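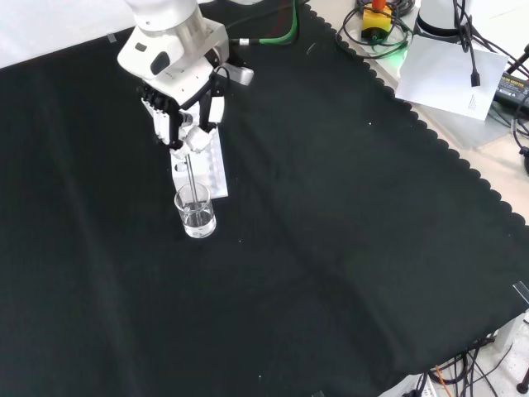
Reference > Travel > Lodging > Hotels by region > Vendmont

The Fajardo is a resort hotel on the eastern shore of Lake Tillik, in the Vendmont district. It opened in 2000 on the site of a former sawmill and is run by the Mumach company, which also operates the boat landing next to it.

Layout

The hotel consists of a main building and five detached lodges. The main building holds the reception hall, two restaurants and most of the guest rooms. The lodges stand on the slope behind it and are reached by a covered walkway – the lower part of which is closed when the lake is high.
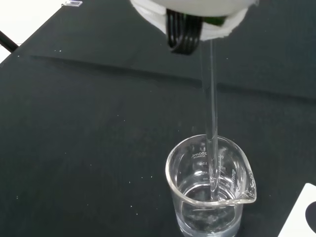

Rooms on the lake side have balconies. Those on the hill side are larger but have no view of the water, and are sold at a lower rate for most of the year. Each lodge has a kitchen, a sitting room and a separate entrance from the parking area. Pets are allowed in the lodges only.

Facilities

The indoor pool is on the lowest floor of the main building, with a sauna and a steam room beside it. The larger restaurant serves breakfast and dinner. The smaller one, known as the Mill Room, is open for dinner only and keeps part of the original sawmill wall. The ballroom seats 350 and is used for weddings and trade meetings.
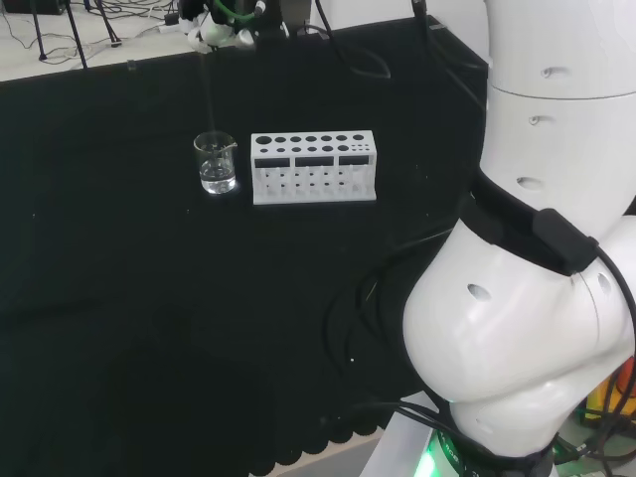

Maintained by: Lodging Desk, Regional Travel Section

Access

The nearest rail station is Vendmont, 11 miles to the south. A hotel shuttle meets the afternoon trains but must be booked in advance. Drivers arrive by the lake road, which is narrow north of the landing and not plowed at night. A passenger ferry links the landing with the town of Tillik on the opposite shore – it does not carry cars. The hotel closes each March for repairs, and the ferry runs on a reduced schedule during that time.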